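Six weeks into the allotment and my back has opinions

Posted 15th May

So we finally got a plot! Jolien and I had been on the list since before I changed jobs, and then in December (in December, when the ground is like a car park) the letter came. Plot 180, second gate, by the compost bays. It had couch grass up to my knees and a bath in it.

I've spent the last six weekends digging, mostly. Jolien is in charge of seeds and has a system with envelopes, which I'm not allowed to touch after the business with the leeks. We've got broad beans up, two rows of onions, and some beetroot that I keep fussing over as if it can hear me. The courgettes are still on the bathroom windowsill, getting leggy. Monique on the next plot says I'll be begging people to take them by summer and I should only plant out two. I've got eleven. We'll see!

The soil is the real job. It's heavy clay, the sort that comes up in slabs and sticks to the fork, and after rain you walk back to the gate about three inches taller. Lotte gave us a load of leaf mould and I've been working it in bed by bed, plus whatever I can get out of the council heap before the keen ones turn up with their trailers.
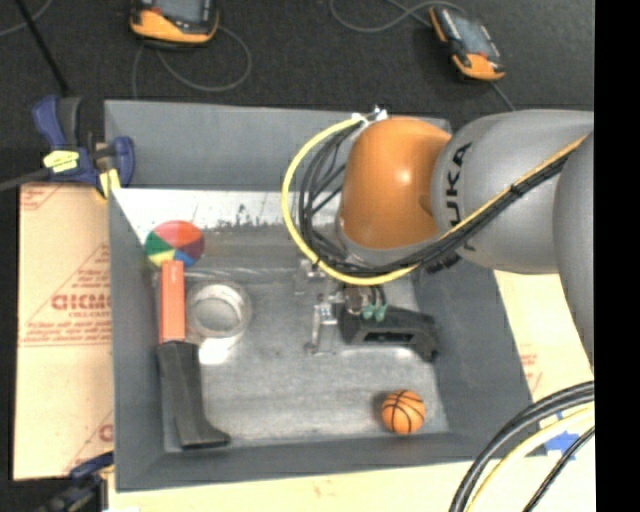 Potatoes are next, and I'm late with them, I know. The chitting trays have been in the spare room so long that the shoots look like something from the deep sea. If the ground stays this sticky I might grow them in tubs, and I'd want something big and open like that grey bin, with the sloping sides, only with holes drilled in the bottom. Scuffs wouldn't bother me, they'd be under compost by teatime. Roos grew hers in old dustbins last year and got enough for a few good Sunday dinners, so I'm off to pester her for the details.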